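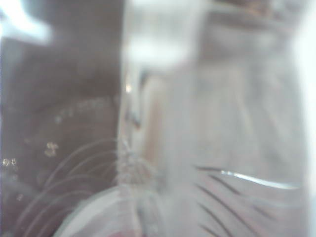

Figure 4. Close-up with pale whiskers over a dark brown background, from the Trurnham household.

3.2 What the whiskers told us (and what they didn't)

I should say up front that I came to this study as a cat person, and Selim Kılıçarslan came to it as someone who mildly prefers dogs, so between us we like to think we balanced out. We collected 246 close-up pictures across 10 homes, and I looked at every single one of them, most of them twice (some of them far more often than the work called for!).

Our coding sheet had a line for whisker position, with three choices: forward, relaxed, or pulled back. That sounds easy until you try it. Figure 4 is a good case. The whiskers are long and thin and they curve outward and down in lovely gentle arcs, but several of them overlap and look doubled from the motion blur, and the fur next to them goes nearly white toward the top. I scored it as relaxed. Selim left it blank. We went back and forth over this one for most of an afternoon in January, and in the end it went into the "unclear" pile, where I still think it doesn't quite belong.

Pale cats gave us the most trouble overall. A light whisker against light fur just disappears, and you end up squinting at your screen and talking yourself into things. Dark backgrounds helped a lot - you can follow a whisker across dark brown in a way you simply can't across a cream blanket. We hadn't planned for that when we wrote the sheet, so background shade was added as a separate column after the first two homes, and I went back and filled it in by hand.

Oğuzhan Yazıcı suggested we drop the blurry pictures altogether. I argued for keeping them, partly out of stubbornness, but also because cats at close range move, and a set made up only of sharp pictures would lean toward sleepy animals. We kept them in and flagged them. Section 3.3 gives the agreement scores both ways, with the flagged pictures and without, and readers who side with Oğuzhan can use the second set.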